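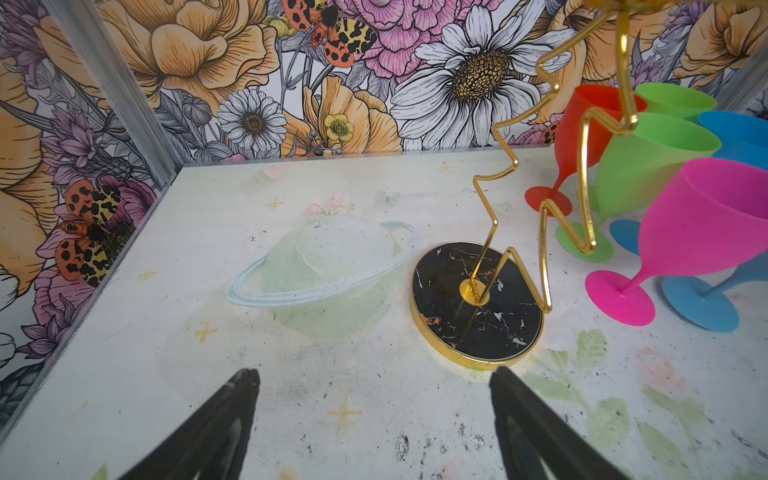

2024-08-08 作業ノート。Pumoraの卓上セット、今日は配色と天板まわりの確認。Selten向けのディスプレイ台としては前回の壁紙案でほぼ決まりなので、壁はもう触らない。問題は天板が白く、壁の花柄が細かいところまで描き込まれていて、置くものが中途半端な色だと壁に負けること。台座の黒はその点で効いていて、細い金縁も白い天板の上だとはっきり拾える。右に固めたプラスチックのワイングラスも、赤みのあるオレンジと黄緑は壁の前でちゃんと残る。逆に左の土星形のやつは半透明の薄い黄緑で、天板の白が透けてしまい、正面から見るとほとんど存在感がない。使うなら下に濃い色の敷物がいる。

## 壁紙

柄はHervieuの大花柄。角の合わせは7月に貼り直したまま。継ぎ目の浮きなし。上端に糊の跡が少し残っていたので、固く絞った布で拭いた。表面をこすると印刷のつやが変わるので、押さえるだけにする。

左の面と奥の面で柄の高さが20 mmずれている。これは最初から。合わせようとすると下の花が切れるので、このままでいくことに前に決めた。ノートに書いていなかったのでここに書いておく。次に貼る人が直そうとしないように。

照明を右から当てると左の面が暗くなり、紫系の花が沈む。左から当てると奥の面にスタンドの影が出る。折れ線の影なのでけっこう目につく。真上寄りに戻したら影は短くなったが、台座の金縁に白い点が光る。これは許容範囲とする。

## スタンド

金のワイヤースタンド。丸い黒の台座に白と赤銅色っぽい筋が入っている。中心の金の金具からワイヤーが立ち上がり、途中から鋭いジグザグになる。上のほうは輪がいくつも重なる。

扱いで気づいたこと。

- 持つときは台座を持つ。ワイヤーの折れ角を持つと金具の根元に力がかかる。
- 金具のゆるみを点検。手で締めて四分の一回転ほど入った。工具は使わない。
- 台座の裏のフェルトが一か所めくれている。Holtovexの薄手両面テープで仮止め。剥がれるようなら次回フェルトごと替える。
- 金縁は指紋がすぐつく。配置の最後に乾いた布でひと拭き。

向きは、ジグザグが白いデイジーの前を横切る位置だと線が花に紛れにくい。白い花びらの上に金の線が乗るので、遠目でも形が追える。これが紫や橙の花の前に来ると、花の輪郭線と混ざって何の形かわからなくなる。台座を回して決めるのではなく、台座ごと横にずらして合わせたほうが早かった。

## 天板

白地に淡い花と緑の葉の柄。柄が薄いので、離れると無地に見える。近くで見ると汚れのほうが柄より目立つ。

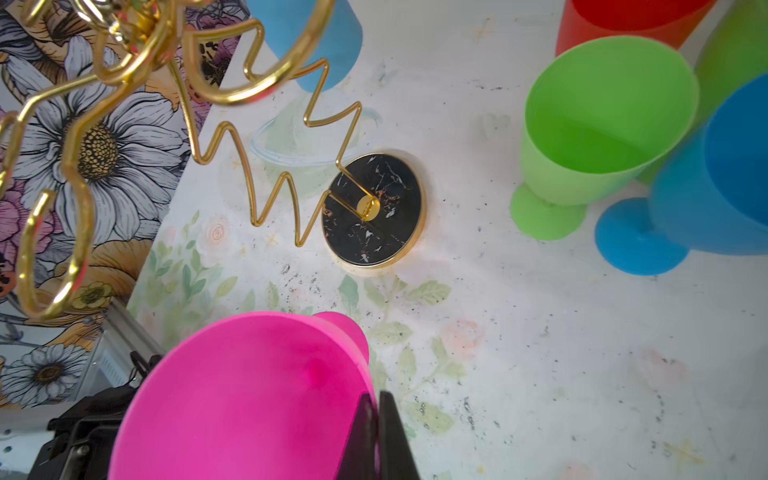 天板の汚れと台座まわり。手前は濃いピンクの漏斗。

濃い灰色の粒や屑がかなり散っている。刷毛で払うと柄の上を引きずって筋になりそうなので、先に弱い吸引、そのあと薄めた中性洗剤で拭く順番にする。印刷面なので溶剤は不可。Holtovexの糊落としも天板には使わないこと。端材で試したら、二回目の拭き取りで花のピンクが薄くなった。

台座の左あたりに薄い輪の形が見えて、最初はグラスの跡かと思った。柄の一部のようにも見える。拭いて確かめるまでは保留。こすらない。

漏斗は色だけならいい。ただ口が大きくて、手前に置くとそこばかり見る。先の細いほうを奥に向けるとスタンドへ視線が流れる気もするが、全体の量が多くなりすぎる。グラス類と一緒に並べるなら漏斗は外す。単独で別の台に使う案を残しておく。

横に寝かせた緑のグラスは内側の明るい黄緑が見えて、立てたときより色が一つ増えたように見える。これは使える。青のほうは口が広いぶん、寝かせると場所をとる。緑と青を並べて寝かせるなら、足の向きを揃えないほうが自然に見えた。

## グラスの下処理

プラスチックのゴブレット。口の縁に成形時のバリが残っているものがあり、光を当てると白い線に見える。1000番の耐水ペーパーを小さく切って水をつけ、縁だけを軽く一周。削りすぎると曇るので、力は入れない。曇ったら布と研磨剤で戻すことになり、かえって手間が増える。

足の裏にもゲート跡。こちらは立てたときのがたつきに関係するので平らにした。まだ少し揺れるものがあるが、天板のせいかもしれない。水準器を出して見たところ、天板が奥へわずかに下がっていた。脚の下に厚紙を二枚挟んで解消。厚紙は外から見えない位置まで押し込んである。掃除のときに抜かないように。

洗ったあとは布の上に伏せて自然乾燥。重ねない。濡れたまま重ねると抜けなくなるし、無理に抜くと縁に擦り傷がつく。保管箱の中も同じで、間に薄紙を入れること。

## 配色の比較

三通り試した記録。

A案。暖色だけ。赤みのオレンジとピンク。壁の花と近い色なので全体はまとまるが、平べったい。写真より実物のほうが悪い。

B案。寒色だけ。青とくすんだ青緑。涼しく見えるが、壁から浮いて別の売り場のものに見える。Seltenは嫌がると思う。

C案。全部混ぜる。にぎやかだが、壁がもともとにぎやかなので案外なじむ。緑が間に入っていると赤と青がけんかしない。今のところC。
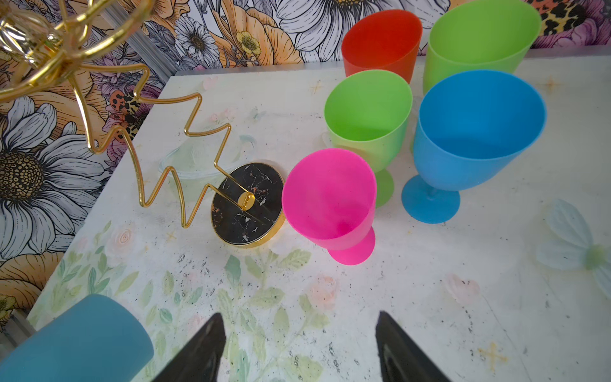
C案を崩した配置も見ておく。全部を立てると高さが揃って棚の在庫みたいになるので、寝かせるものを混ぜたい。濃いピンクのゴブレットは横になって口がこちらの左上を向いているくらいがよく、すぐ後ろに黄緑が立っていると両方の色が引き立つ。水色は立てたものの中でいちばん大きいので、右に置いて重しの役にする。赤みのオレンジは奥でいい。手前に出すとピンクと取り合いになる。スタンドが倒れていると台座の面がこちらを向いて、白と赤銅色の筋がよく見えるのは収穫だった。ただジグザグが左上へ寝てしまい、高さのあるものがなくなる。本番では立てる。台座の柄を見せたいなら、もう少し見下ろす高さに台ごと下げるほうが早い。

くすんだ青緑のカップは保留。ほかの色が強いので、近くに置くとこれだけ古びて見える。離して左の端に置けば落ち着くかもしれないが、端は客の手が触れるところなので、倒されても困らないものにしたい。

## 残り

- [ ] 天板の吸引と拭き取り。輪の形が柄かどうかをこのとき確認
- [ ] 台座のフェルト、仮止めの様子を見る
- [x] 脚の下の厚紙
- [ ] 土星形の下に敷く布。紺か濃い緑で端切れを探す
- [ ] 漏斗は別箱へ。箱の側面にPumoraと書いておく
- [ ] 照明を真上寄りにした状態で、C案をもう一度正面から見る
- [ ] 青緑のカップを入れるか抜くか

耐水ペーパーの残りが少ない。1000番だけでいいので足しておくこと。薄紙は棚の下段にまだある。

Hervieuの壁紙の余りは筒に入れて立ててある。寝かせると端がつぶれて、補修に使うときに柄が合わなくなる。筒の蓋が片方ないので、代わりに紙をかぶせて紐で留めた。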